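May 9, 2023

Meringue test, third go at the cream of tartar question. Every recipe swears you need it. I'm not convinced, and the last two batches didn't settle anything.

Batch A: whites, caster sugar, pinch of cream of tartar. Batch B: same, with lemon juice. Batch C: nothing but whites and sugar. 70 g of whites in each, Pistov mixer on medium, sugar in by the spoonful. All three held a peak. A felt a bit stiffer on the whisk, but I knew which one it was, so that's worth very little. 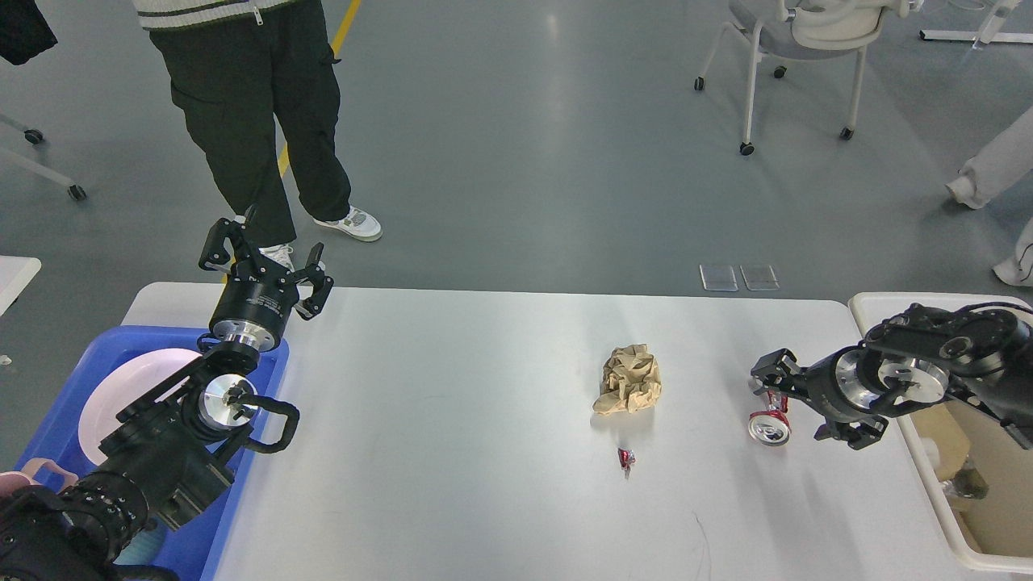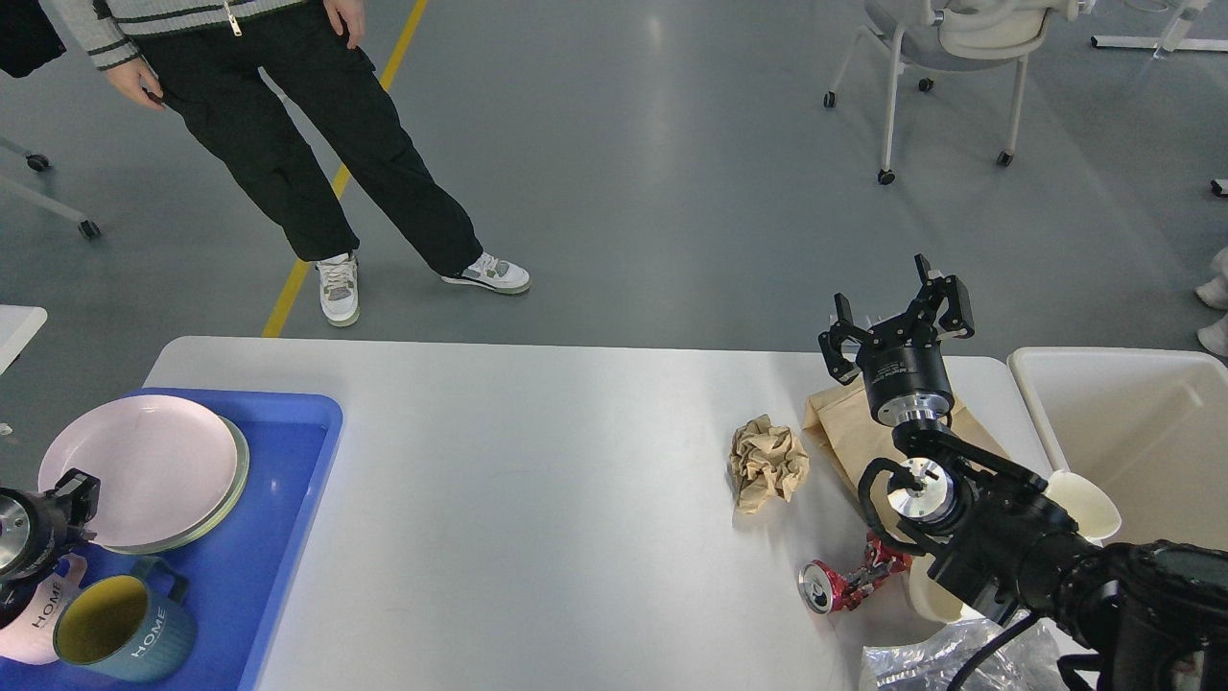
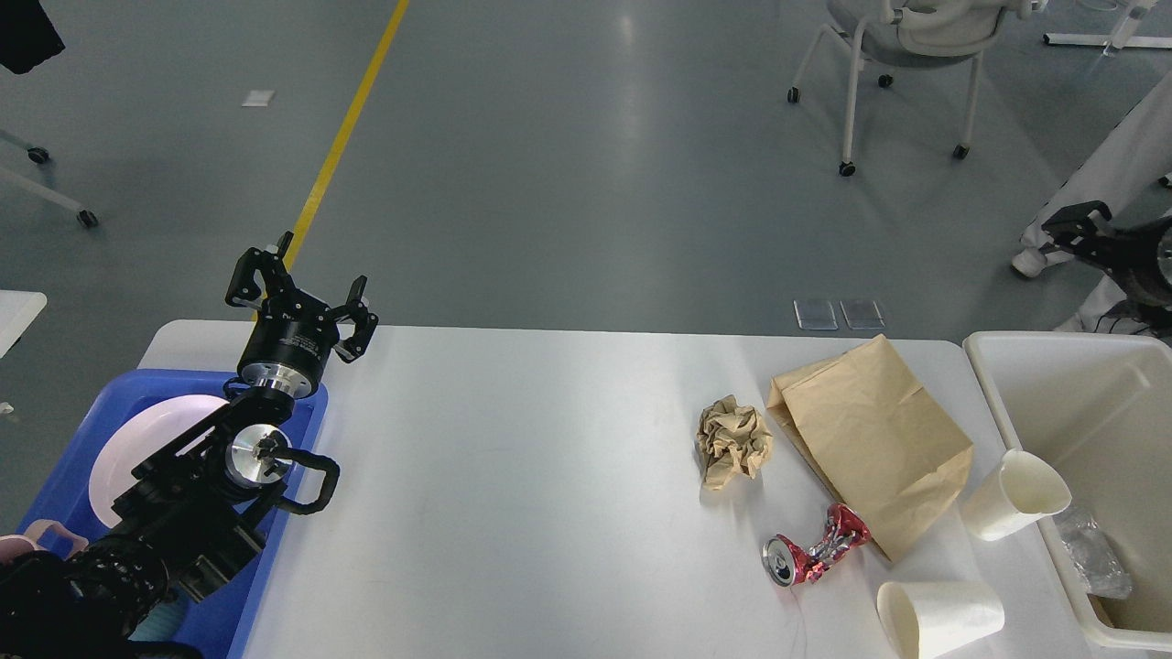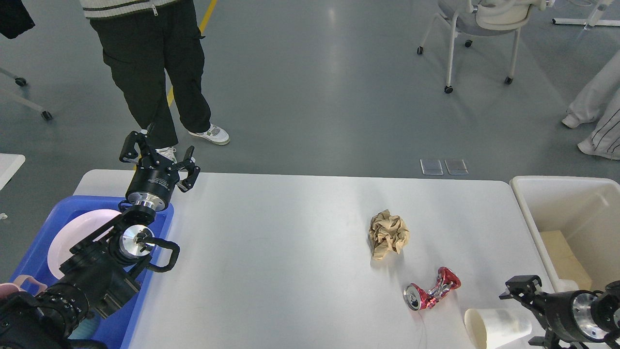

Benvinda Caldeira reckons the comparison is no good until the bowls stand for a while before piping, as the acid is meant to slow the weeping and does little for the height. Fair point, though her own notes only cover the Nerkmont powdered whites and I don't trust those either.

Baked at the low setting with the door shut. C browned slightly at the base, which may just be the bottom shelf. Swap shelves next time.

Also: the oven dial reads low again. Ask Américo where the spare thermometer went.

To do: repeat B with half the lemon, get Natália to label the bowls so I'm tasting blind.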